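Foro de docentes -- Artes escénicas en el aula
Tema: ¿Teatro en primaria con grupos grandes? Cuento lo mío y pido ideas
Imprimir esta página | Enviar por correo

**liya_belay**
Hola a todos. Llevo desde abril haciendo teatro con dos grupos de quinto en el cole de Skunport y necesito desahogarme un poco y, de paso, robaros ideas. Me dieron sesiones de 45 minutos, que sobre el papel suena bien, pero entre que llegan del patio, se quitan los abrigos y se callan, me quedo con media hora raspada. Este trimestre trabajamos un cuento con un río y un barquero gruñón, y cada crío elige un personaje y le escribe una carta desde dentro. Las cartas son una maravilla (¡hay una del remo!), pero cuando toca ponerse de pie y decirlas en voz alta se me congela la mitad de la clase. ¿Cómo lo hacéis vosotros?

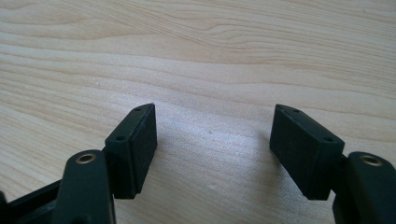
¿A partir de qué momento les pedís que hablen como el personaje delante de los demás?

Yo espero a la cuarta o quinta sesión. Antes hacen solo estatuas y sonidos, y lo primero que dicen en voz alta es una frase corta, todos a la vez y andando por el aula. Luego por parejas, y el que quiere, solo.

**tsikata_i**
Buenas, Liya. La respuesta de arriba la firmo yo, que se me ha quedado sin citar, perdón, sigo peleándome con el editor del foro. Añado una cosa: con los míos uso «la silla caliente», pero me siento yo primero. Hago de barquero, de lobo o de lo que toque y me fríen a preguntas. Cuando ven que el profe titubea y se inventa cosas, se les pasa bastante el miedo al ridículo. Eso sí, que no dure más de diez minutos o se convierte en un interrogatorio policial.

**heledd_rees**
Pues yo no estoy tan de acuerdo con lo de esperar a la quinta sesión. Si solo tienes un trimestre se te va la vida en calentamientos, y hay niños que están deseando hablar desde el primer día. A mí me pasó con un grupo de 31: los lanzados se aburrieron de tanta estatua y cuando por fin hubo texto ya estaban en otra cosa. Ahora doy a elegir desde el principio -- el que quiere voz tiene voz, y el que no, hace el viento, la puerta, el río. Y el río acaba hablando casi siempre, ya os lo digo.

**tsikata_i**
Heledd, me gusta lo del río, te lo copio. Pero con lo otro me mantengo. En mi experiencia, si dejas que salgan los lanzados primero, marcan el nivel y los demás se comparan. Será que mis grupos son muy de mirarse de reojo.

**heledd_rees**
Puede ser. Los míos se miran poco y gritan mucho, jaja. Igual estamos hablando de clases que no se parecen en nada.

**araba.gyamfi**
Me meto con una duda más terrenal: ¿alguien ha hecho el taller Birergate para maestros? En mi centro nos lo ofrecen para el curso que viene y cuesta 95 euros por persona, con cuaderno incluido. La directora lo ve carísimo, yo lo veo razonable si de verdad te llevas secuencias de trabajo montadas y no solo juegos sueltos. Juegos sueltos tengo ya casi 500 en una carpeta y no uso ni la cuarta parte. 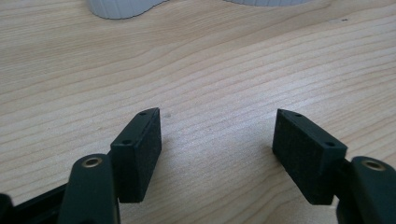
Cuaderno Birergate, n.º 7 -- pág. 31

De ahí saco lo que os copio resumido, porque una compañera me prestó el suyo: propone partir la historia en tres nudos y no dejar que la clase conozca el final hasta haber discutido qué haría cada personaje en el segundo. Se hace con «el callejón de la conciencia»: dos filas, el personaje pasa por el medio y cada uno le susurra un consejo. Lo probé con mi grupo y salió regular. Susurrar, lo que se dice susurrar, no susurraron. Pero el debate de después fue buenísimo, y habló un niño al que yo le había oído tres frases en todo el año.

**sena_asante**
Araba, yo lo hice el año pasado. La parte práctica, de diez: nos tuvieron toda la mañana de pie y acabé haciendo de gallina jubilada delante de mi jefe de estudios. La parte de evaluación me pareció floja, una rúbrica con caritas y poco más. Si vas buscando cómo justificar esto en el boletín de notas, ahí no lo vas a encontrar.

**liya_belay**
¡Cuánta cosa, gracias! Sena, lo de la evaluación me interesa un montón, en mi cole me la piden por escrito. De momento apunto dos líneas por alumno después de cada sesión, en casa, con el café, y me salen cosas tipo «hoy ha mirado a los ojos». No sé yo si eso vale para un boletín. Mañana pruebo lo de sentarme yo en la silla.

**sena_asante**
Vale perfectamente, Liya. Eso es observación y a mí inspección me la ha dado por buena. Ponle al lado el criterio de expresión oral que toque y ya está. Lo que no haría es poner nota numérica al personaje, que luego se comparan el barquero y el remo y tienes bronca en el pasillo.

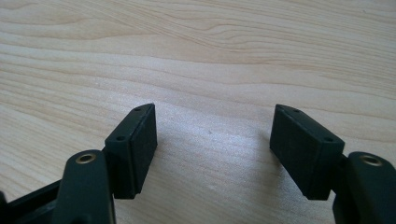
Sobre la mesa, durante el trimestre del barquero.

**araba.gyamfi**
Pues creo que me apunto, aunque sea por ver a otra gallina jubilada. Oye, ¿y espacio? Yo aparto las mesas del aula y pierdo un rato precioso cada vez. Pedí el salón de actos y está cogido por el coro hasta junio.

**heledd_rees**
Yo tampoco tengo salón. Les puse la música de una canción de Mutov (el grupo, que les encanta) y tienen que haber apartado todo antes de que acabe. Al principio era una estampida, ahora lo hacen casi elegantes.

**tsikata_i**
Con las mesas puestas también se puede, ¿eh? Las cartas de Liya se leen estupendamente desde debajo de una mesa. Te lo digo en serio: al que no quiere que le miren, le dejas hablar escondido y la voz le sale el doble de grande.

**liya_belay**
Desde debajo de la mesa!!! Me lo llevo. Ya os contaré qué tal el remo.

Usamos cookies propias para recordar tu sesión. Si sigues navegando, entendemos que las aceptas.

Contacto | © Foro de docentes | Volver arriba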